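Clothing swap: what we learned from the October round

The fall swap closed with 97 people through the door and 1,798 pieces handed in. Most of it found a new owner the same afternoon. What was left went to Trondov, the resale shop on the corner, which took all but 30 items.

Dark clothes were the hard part again. Navy, charcoal and black tops make up a big share of what comes in, and under the hall lights they all look alike. Tyra Rustad spent most of the morning pulling navy shirts out of the black pile and putting them back where they belonged. Next time dark tops will be sorted by the windows, before lunch.
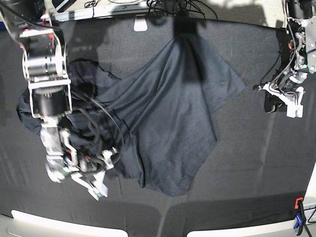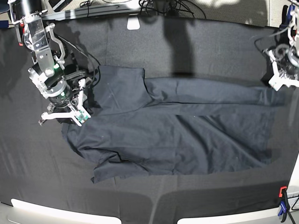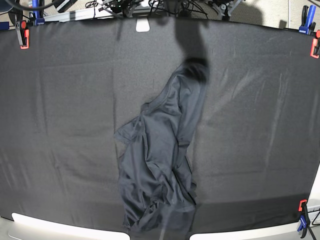
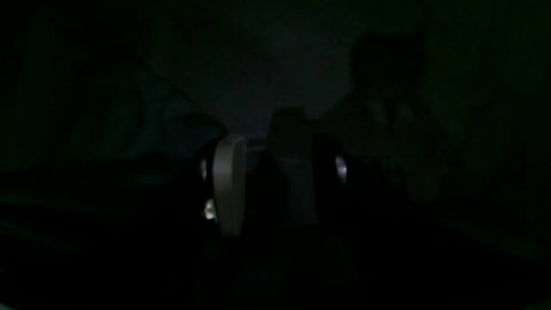 Dark tops on dark cloth in the first three photos.

A few points for the winter swap. Please wash everything before you bring it, and empty the pockets. We had keys, a bus pass and one very old sandwich. Shirts with a missing button are fine — Dorota Kaczmarczyk runs the mending table and has jars of them. Shirts with stains under the arms are not. Take those to the textile bin behind Güneş, where they get cut up for rags.

Faded black cotton can often be saved. Wash it cold and inside out, with very little soap, and keep it out of the dryer. If it has gone gray at the seams, Jyoti Lodhi is offering a dye evening at her place with room for two big pots. Cotton and linen take the color well. Polyester does not, so check the label first.

Limits stay the same: 60 pieces per household, children's clothes not counted. Coats need a hanger. Rodrigo Sepúlveda has the sign-up sheet and opens it on 8th November. He would also like his folding rack back if it went home with you by mistake.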